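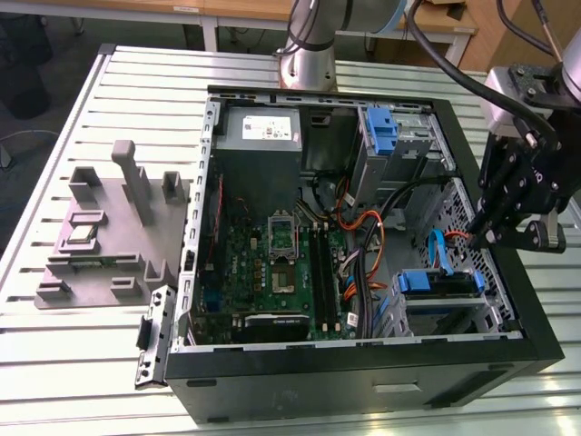 Handout 8, page 51

BUYING USED: HOW STRANGERS AGREE ON A PRICE
Notes for the November session. Bring a pencil and something you no longer want.

Where we left off

Last time we finished with the corner shop, where the price is on a sticker and you either pay it or go home. Most of you found this so natural that you had nothing to say about it, which made for a short discussion. Secondhand goods are where pricing gets interesting, and also where most of us have been cheated at least once, usually by somebody very pleasant.

Take an old desktop computer. When it was new, it had one price and came in a sealed box, and every other box in the stack was the same. A few years on there is no stack. There is one machine, with one history, and the only person who knows that history is the one trying to get rid of it. Opening up the case tells you that it has a power supply and a motherboard. It doesn't tell you about the summer it spent under a leaking skylight.

1. The seller knows more than you do

This is the whole subject in six words, and you could leave now, but attendance counts.

Suppose half the used computers in town are fine and half are duds. A fine one is worth $200 to a buyer and a dud is worth $40. You can't tell which is which. A sensible buyer offers the average, $120. Now look at it from the other side. The owner of a dud hears $120 and starts looking for the car keys. The owner of a fine one hears $120, feels insulted, and gives the thing to a nephew. So the fine ones leave the market, the buyers notice that everything they bring home is a dud, and the offers slide down toward $40.

Economists call this adverse selection. My mother called it "why would they be selling it, then," and reached the same result with less algebra.

Note that nobody in the story has to lie. The market can spoil itself even if every seller stays politely silent.

2. Ways around the problem

Warranties. A seller who promises to fix whatever breaks is making a bet on the goods, and the bet is cheap only if the goods are sound. Read the length of the promise. Fourteen days tells you what the seller thinks will happen on day 15.

Reputation. A shop that expects to see you again behaves better than a man in a parking lot who doesn't. In class we'll compare two dealers in Bretthorpe. Kalinowski has traded from the same storefront for decades and takes returns with a sigh. Waltar changed its name twice while I was preparing this unit. Guess which one charges more, then guess which one my neighbor went to.

Inspection. You can pay somebody who knows what they're looking at. This works well for houses and fairly well for cars. It works badly for anything where the inspection costs more than the item, and that takes care of most of what's in your garage.

Grading. "Like new," "very good," "good," "acceptable." Please observe that there is no grade called "bad." Armelle Leblanc, who taught this course before me, kept a paperback graded "good" that was missing its last chapter. It was a mystery.

3. Whole or in parts?

A used object often has two prices: what it brings in one piece and what the pieces bring separately. Which is higher depends on who's shopping. Somebody who wants a working machine pays for the whole. Somebody who already has a machine with one dead part will pay for that part and has no use for the rest of yours.

Worked case. The Zilon school auction put up a lot of retired office equipment. Sold as one lot, the high bid was $3,795. Gaëtan Masson, who ran the sale, had it in mind that the lot would bring more if it were split. He may well have been right about the gross. But splitting takes labor, storage and patience, and somebody has to answer the messages that say "is this still available" and then nothing, ever again. Subtract all that before you decide he should have held out.

The general rule: break it up when the parts are easy to remove, easy to describe and wanted by different people. Otherwise, take the check.

4. The price you remember paying

People selling their own things begin with what they paid. Buyers don't care what you paid. Your exercise bike does not know either. Money already spent is gone whether you sell high, sell low or go on hanging shirts on the handlebars, and it has no business in the calculation. Everyone in this room will nod at that paragraph and then list the bike at three-quarters of the original price.

There is a related trouble, called the endowment effect, where we value a thing more simply for owning it. The usual classroom test uses coffee mugs. We'll use whatever you brought.

In-class exercise

Pair up. Write down, without showing your partner, the lowest price you'd accept for your item. Your partner writes the highest they'd pay. Compare. If the two overlap, you have a deal and may carry it out. If they don't, swap items for a week and write the numbers again.

For next session

Find one secondhand listing and mark every phrase that gives you no information. "Works great" counts. So does "no lowballs, I know what I have." One page, typed, stapled if you own a stapler. If you're selling one, see me after class.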